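Home Products Downloads Tickets Sign in

Ticket 163: Left wrist drops out during small-parts tasks
Product: Tronaretti wrist tracking kit, two-hand set
Supplied by: Grukar
Status: Open, then closed, then open again
Last updated: 15th August

Opening note

We have the two-hand kit on trial, with the Barnby recording software that comes bundled. The brochure says it captures "natural manipulation for robot training." Our idea of natural manipulation is paper clips into a small plastic bag, at a table, one pinch at a time. It's dull work, which is the appeal. If a robot can learn it, I won't have to.

The right hand records beautifully. The left hand is there for the first few pinches and then Barnby decides it has left the building. The trace goes flat, the status light in the software stays green, and the log says "pose confident." I wish I were ever that confident.

Tried so far:
- Restarted Barnby.
- Restarted the laptop.
- Ran calibration again from the beginning, including the part where you wave.
- Swapped the strap for the spare. Same result, slightly itchier.
- Did the task with big wooden blocks instead of clips. No dropouts at all, so of course the demo video uses blocks.

The dropout comes when both hands are close together at the mouth of the bag. Move them apart and the left one comes back within a second or two, with no comment in the log.
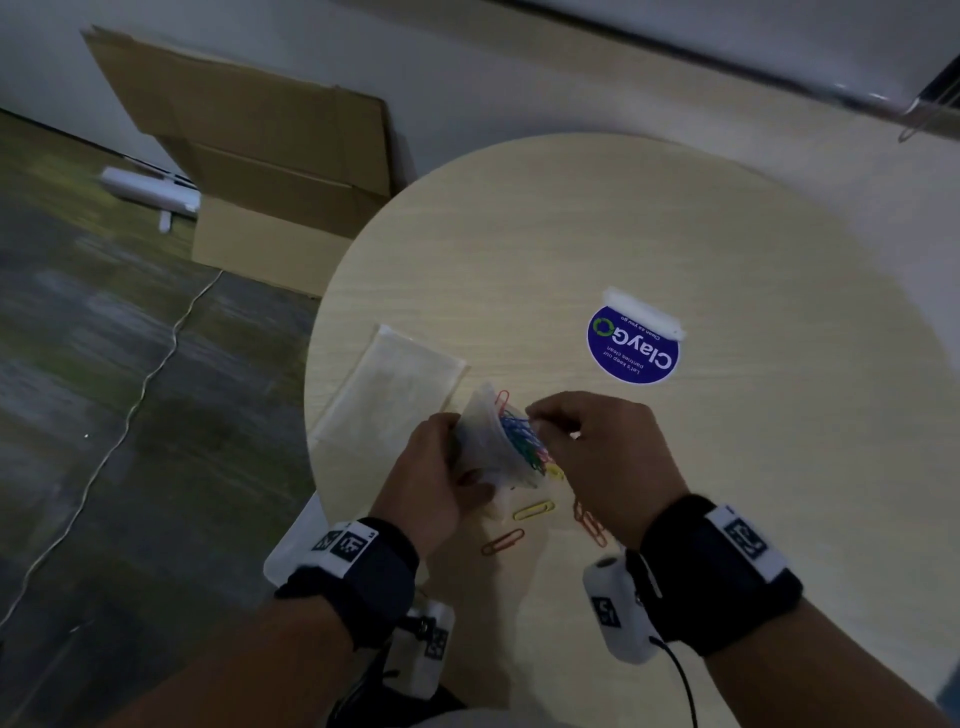
Sebastian Matei: We had this in April with zip bags and screws. Check which tags Barnby thinks belong to which wrist. Ours had been registered with one left tag missing from the list, and it coped fine until the hands turned inward. Open the tag table, delete the left side completely and read it in again. Don't use "repair table." It repairs it back to the broken version.

Second note

Thanks. I had used "repair table." Twice.

Opened the tag table and the left side was indeed one short. The hanging tag wasn't listed at all. Deleted everything on the left, read it back in, saved, and Barnby asked if I was sure in a tone I didn't care for.

Ran 20 takes with the clips. Dropouts in two of them, against nearly all of them before. I closed the ticket and had a coffee. Then I ran another 40 with a full heap of clips on the table, and the flat trace turned up again, less often and only when the left wrist rolled over to hold the bag open. Ticket reopened. Coffee regretted.

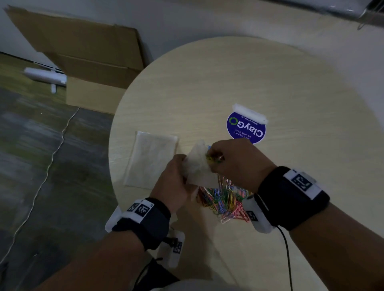
Clips, bag and both wrist units, left hand on the bag.

Reply from Grukar support

Please set "marker hold" to its lowest value. On the default setting the software keeps the last known position when it can't see a tag, and reports it as current. This is intended behavior.

Third note

Intended by whom, I'll leave for another ticket. Marker hold was at the top of its range. At the lowest value, Barnby shows the gaps as gaps, and I can at least throw out the bad stretches before they go into training. It doesn't stop the gaps. It does stop the lying.

Also tried tightening the left strap by one notch, which helped more than the last software update did.

Still open:
- Can the hanging tag be fixed down? The manual shows it hanging and says nothing more about it.
- Does the Sandu add-on bracket fit this version of the strap? The parts page says yes and the fitting guide says no.
- Can "pose confident" be made to mean something?

We have some 163 usable takes so far, and the trial carries on in the meantime. Please don't close this one automatically.

Previous ticket Next ticket Back to list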